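Cuseck Snack Corner, progress report
June 7, 2020

Hi all, quick update on where your money has gone! We've spent $1836 of the $2060 so far, mostly on dry snacks, plus the trays from Skinton (I ordered 20 and they all came in one go, hooray). We've handed out 191 snack packs up to now. Crackers are still the big favorite, and the puffed stuff goes fast too, though it eats up so much room in a tray that I've started putting it in last.

Lema has moved our next delivery back a bit, so I'm packing smaller batches at home until it gets here. What's left should cover us for a while, and I'd love to talk about topping up before October. I'll send the receipts separately.

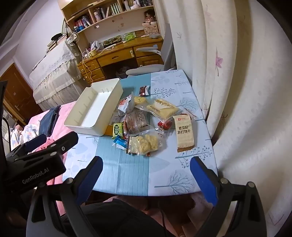

Crackers, puffed snacks and candy on the table, with an empty white tray.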